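Mulasdale Shared Kitchen: Progress Report, April 2019

Prepared by Corina Egger for the Trallard small grants program

Since the last report the fridge has been replaced and the old one taken away. The new one is second-hand, bought from Auer, and it went in against the brick wall as planned. Delivery was included in the price. The grant line for the fridge was $1000 and we stayed inside it.

Use of the kitchen is steady. We have 20 members signed up, and most of them use the fridge to hold lunch and drinks through the day. Heino Urbonaitė has redone the sign-up sheet so that new members get the fridge rules when they join. These are short: put your name on it, no raw meat, and anything left after five days goes out.

Qusai Najjar looked at the door seal and found no fault with it. He would like the door to have more room to swing, which means moving the white shelving. We have put this off until the shelves are sorted. They still hold jars and odds and ends from the old pantry, and some of it belongs to the Wosto group upstairs. Yevdokiia Yatsenko has written to them about collecting it.

The labelling has gone less well. Names rub off bottles and people stop bothering. We tried masking tape and a marker on a string, and the marker went missing twice.

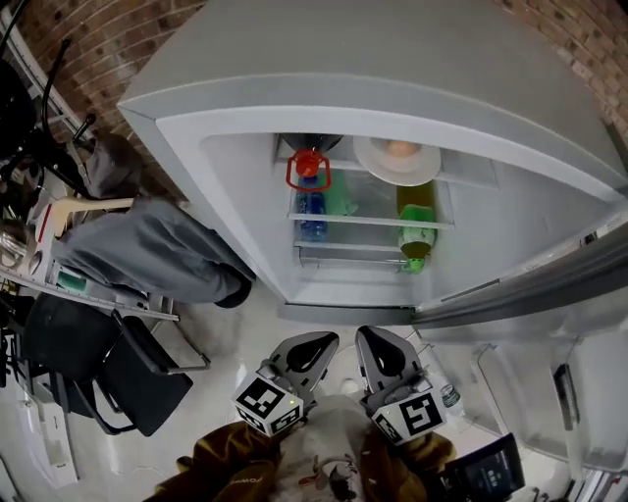

There are two glass shelves in the main compartment, and the plan is to keep the upper one for plates and open food and the lower one for bottles. Tall bottles can also go in the door. Members haven't taken to this yet, and drinks still end up on both levels. Balthasar Rüegg will print a small card for each shelf and we will see if that helps.

Still to do before July: clear the shelving, move the office chair and the box off the floor on that side, and buy a fridge thermometer. The thermometer was left out of the original budget. We ask that it be allowed under sundries.

No change is requested to the end date.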